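October
By the Esteves guest support desk

Section 4. Setting up your listing calendar and house rules

Please read this section before you publish your house or apartment on Rastel. It takes 30 minutes if you have your prices ready. You need the owner account which you opened in Section 2, and the key box must be already installed.

4.1 Opening the calendar

1. Sign in to Rastel and choose "My houses". If you have more than one house, select the correct one from the list on the left side.

2. Press "Calendar". All days are grey in the beginning. Grey means that the day is closed and guests cannot ask for it.

3. Mark the first and the last day of the period you want to open, then press "Open days". The days become white.

4. Repeat for each period. You can open the calendar for maximum 12 months in advance.

Note: If your house is also offered on Lutside, connect the two calendars now and not later. Go to "Other sites", paste the calendar address from Lutside and press "Save". The two calendars exchange their bookings every 2 hours.

Caution: Between two exchanges, it is possible that the same night is booked twice. For the busy weeks of summer we recommend to confirm every request by hand.

4.2 Prices and discounts

5. Write the price for one night. The price is for the whole house, with bed linen and towels included.

6. Write the minimum stay. For houses in the Besness valley most owners choose 2 nights outside the summer.

7. If you want to give a discount for long stays, tick "Weekly" or "Monthly" and write the percentage. The guest sees the total immediately. For example, a stay with a total of 1,410 euros is shown with the old price crossed out and the new price next to it.

8. Decide about the cleaning fee. You may add it to the night price or show it separately, but you cannot do both.

4.3 Kitchen and equipment

9. Open "Equipment" and tick only what the guest will really find in the house. Do not tick the oven if there is only a hob.

10. In the field "Coffee", select the type: filter, capsule or stove-top pot. Guests ask for this very often.

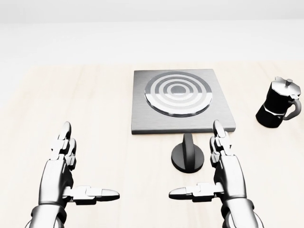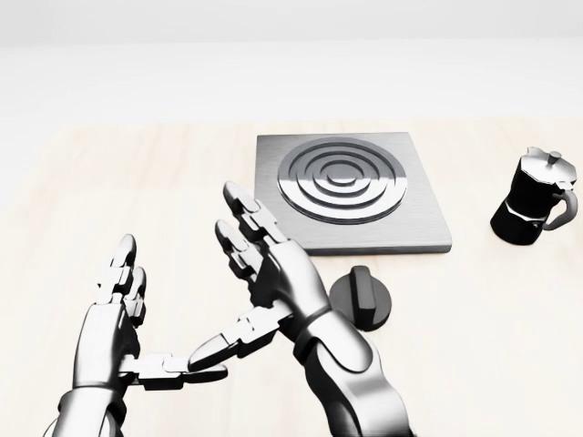 4.4 House rules

11. Write the arrival and departure hours. If you leave the field empty, the system puts arrival at 16:00 and departure at 11:00.

12. Choose if pets are accepted. If the answer depends on the size of the animal, select "On request" and explain it in the text box.

13. Press "Check listing". Missing fields are marked in red. Correct them and press the button again.

14. Press "Publish". The listing is visible to guests after our team has approved it. Listings sent after Thursday midday are approved in the next week.

Note: You can change the prices at any moment, but a booking already confirmed keeps its old price.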